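December 20, 2025

Slept badly and blame the shelf. Two nights in a row now I've lain there rearranging something that is all of two tiers high, and when I got up it was still dark and I stood in the kitchen with my coffee and caught myself measuring the gap under the window with my hand. A month ago I didn't own an opinion about tabletop shelving. Now I have several and they're all sour.

For the record, since I know I will tell this differently by June: it was Heather's idea. Heather Pringle believes in vertical space. She came by in the fall, looked at the big table, looked at the layers of stuff on it, and said the problem was that I was only using the bottom of the air. I have thought about that sentence more than it deserves. I said I had managed with the bottom of the air for a long time. She sent me the link anyway before she had even reached her car.

The maker is called Doketti and the shelf, as far as I can tell, is called Su. Just Su. The page said it would "bring calm to any surface," and under that were 2,410 reviews, nearly all glowing, which made me trust it less. Who are these people? I read a good many of them. One woman had given it the highest rating before it arrived. Another said it had changed her mornings. I would like to know what was wrong with her mornings that boards could fix.

So I ordered two. I'm not proud of it. One looked mean on its own, and the page was clever enough to show them in a pair, side by side, so that the single one seemed like half of something. That is how they get you. Trevomwood did the delivery and left both boxes at the wrong door, and Bogdan carried them up for me because he was coming to return the drill anyway. Then he stayed to put them together, and I let him, and we had the argument about the instructions.

My position was that instructions with no words in them are a kind of insult. Bogdan's position was that I should hold the board still. The little drawing showed a smiling man doing it alone. Neither of us smiled much. Bogdan Stępień has built a porch and a good part of a boat, and it still took him until supper, mostly on account of one screw that would not bite and then would not come out. He says it's fine now. I notice he pressed down on the top when he said it, though not very hard.

I'll be fair, because I said I would try to be in this diary. It looks better than I expected. The boards are a light blond with a bit of grain showing and a satin sort of finish, and the black frames are thin enough that you mostly look past them. At the back of the table it takes up a lot less of the place than I'd feared. I had pictured a great looming thing like the one in the dentist's office. It's low. I'll give it low.

I do wonder about the thinness, though. Thin looks nice in a picture and then you put a stack of plates on it. Heather says it isn't for plates. I asked what it was for and she said, "Whatever you want it to be for," and I've been around long enough to know that this means no one has thought of anything.

Which brings me to the sticks. Yurani Urrego dropped off a bag of them last week for the children's table at the winter open house. They're small colored things, a few centimeters long, meant for counting or for making pictures on the floor, depending on who you ask. I was supposed to sort them by color. I said yes before I'd seen how many shades of orange there are in this world. There's orange, and there's the pale pinkish one that is orange in the evening and something else in the morning, and Yurani will have a view on which is which, and it won't be mine.

My thought was that the shelf might as well earn its keep. Colors on the boards, one color to a place, and the tabletop left free for the paper and the glue. It seemed sound while I was thinking it. I had even worked out which color would go where, with the light ones on the right where I can see them without my glasses.

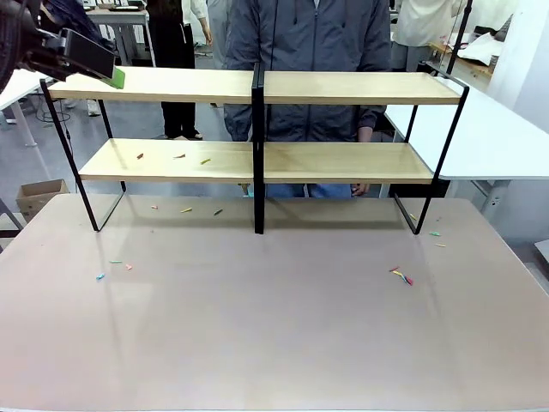 Su, both sections. On the lower left board: orange, pinkish-orange, yellow.

It looks tidier on paper than it feels when you have to live next to it. I had forgotten how pale the table is, too. I think of it as plain beige and then I see it in a picture and there's pink in it, and it shines under the overhead light, and the shadows from the frames lie across it very faintly. Heather will say that's the calm. I say it's a table that shows every crumb.

The trouble with keeping small things on a flat board is that a board has no sides. I don't know how I got to my age without stating that out loud. A box has sides, and so does a jar. I own, at a guess, some 400 jars, saved over years against exactly this kind of occasion and laughed at by everyone who opens that cupboard, and instead I've paid money for a surface with nothing around it. Any draft or elbow could undo an hour of work. I called Bogdan to share this and he was quiet for a while and then asked whether I'd thought of putting the jars on the shelf.

I had not. I told him I had.

So that is tomorrow's job, and I'm already suspicious of it. If the jars go on the lower boards they may be too tall to lift out without tipping, and if they go on top I'm back to asking what the lower boards are for. The short mustard ones might do. There were nine of those last time I looked, though Lucero borrowed a couple for her seedlings and has never once mentioned them since. I won't bring it up. I will just look at her windowsill in a certain way.

Lunch was the end of the soup. It needed salt and so did I.

In the afternoon Lucero Valderrama came by with the flyer for the open house, and before her coat was off she said, "Oh, you got the Su!" as though I'd adopted a dog. It seems her sister has one. It seems everybody's sister has one. I asked what the sister keeps on it and Lucero thought for a bit and said a candle, and a bowl. What's in the bowl? Nothing, it's a nice bowl. I rest my case, and I wrote it down here while she was washing her cup so I'd have the words exactly.

She did like how the two sections stand together, with the boards meeting in the middle. I've been going back and forth on that. When you have two identical things pushed up against each other there's always a seam, and my eye goes straight to it. Bogdan thinks I could get used to it. People say that about all sorts of things, including the traffic. I could move them apart and have one at each end of the table, but then Heather would come in and move them back, and I'd rather not have that conversation over the holidays.

The flyer, by the way, is wrong. It says the children's table runs from nine, and I told Yurani in plain words that I wouldn't be there before ten. She has also promised them "a rainbow craft," which with these sticks is going to be a rainbow heavy on the warm end. Lucero says the children won't care. I think children care a great deal about that kind of thing. I did. I remember being given a purple crayon and told it was blue, and I have not forgotten the woman's name, though I'll be decent and leave it out.

Flor Ccori telephoned after supper about the pies and we ended up on shelves, because by now I can't keep off the subject. She is the only one on my side. She had a Prirham unit once, the kind that clips together, and she gave it 13 months before it started to lean, and she says it leaned so slowly she thought it was the floor. Her brother came with a level and it was not the floor. She uses it in the garage now to hold paint. I felt better than I had all day. I asked if hers had come with a drawing of a smiling man and she laughed so hard she had to put the phone down.

Then she spoiled it by saying mine did sound pretty.

I went back in before bed, just to turn off the light, and stood there a minute. I tried putting my reading glasses on the top board to see how it would feel. It's a good height for glasses. I can see how a person might start with glasses and then a pen and then the mail, and by spring there'd be a second layer of mess sitting directly over the first one, only with better posture. I took the glasses off again and brought them to bed with me.

The return period is generous, I'll say that for Doketti, but you have to send it back in the original boxes and Bogdan flattened both of them with his boots. He did it very cheerfully. I've asked him to look and see whether they're still in his truck.

Tomorrow: mustard jars. Call Yurani about the time. Find out from Heather whether she owns one of these herself, which I should have asked in the first place. Buy salt.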